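Clukville Reuse Hall: Gallery from the September Chair Day

Every spring and fall the Clukville Reuse Hall invites people to bring in whatever their office or spare room has finished with, and every time somebody tells me the stuff is "as good as new." I have been sorting it long enough to doubt that phrase. A chair can look fine across a room and still sink an inch whenever you lean back to think.

September's theme was seating, which was Paavo Laitinen's idea. Paavo believes most discarded office chairs can be saved with an afternoon and a set of wrenches. I believe some can. The captions on this page are mine, so bear that in mind. He has asked for equal space and I've told him there is a comment box.

On the covers. A lot of seating gets handed over in plastic, and the plastic makes people generous. They see a wrapper and assume there's a new chair under it. All a wrapper tells me is that someone owned a wrapper. Take it off, sit down, rock side to side, and then decide what you've got. We had one donor from Clallov insist that his had never been used, and the casters were packed with dog hair.

Paavo's rule is that the fabric can be ugly as long as the mechanism is sound. I'll give him that one. Ugly fabric is cheap to live with. A bad lift is a nuisance every morning. 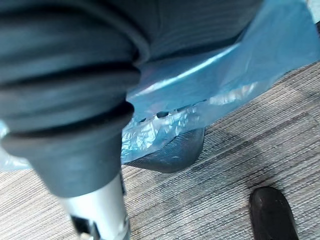
The other thing people trust too easily is rubber. A boot or a bellows keeps dust off whatever runs inside it, and that's worth having, but folds can hide a split for years. Press them apart with your thumbs and look down in the grooves with a flashlight. If the material feels gummy or leaves black on your fingers, I'd pass, whatever the rest of the thing looks like. Paavo would order a replacement. Ask him how many of those have arrived in the right size.

Bare metal is easier to judge. Wipe it with a clean rag and see what comes away. A little grease is normal. Orange on the rag is a conversation.

Now the claims. A flyer on our own bulletin board says a rebuilt chair will last 15 years. Who measured that? The Hall hasn't been open that long. I asked where the number came from and was pointed to an older flyer. I'd like it taken down, or at least moved behind the one for the plant swap.

The Fimon Room stayed open until 4 p.m. for anyone who wanted to try a seat at a real desk, and this I will praise without reservations. Five minutes at a desk teaches you more than any tag. Bring the shoes you work in. Heel height changes everything, and people who test in sneakers come back to complain.

Prices were set at $11 for anything that needs work and $51 for anything Paavo signed off on. I thought the second was steep. Two of them were gone before I'd finished my coffee, so what do I know.

Parts go to the Chung Street shed, sorted by size if we're lucky. If you took a chair home and it has started to squeak, bring it back with your ticket and we'll have a look. Please don't oil it first. Half the squeaks I see have been oiled already, usually in the wrong place.

Spring theme is still undecided. Paavo wants lamps.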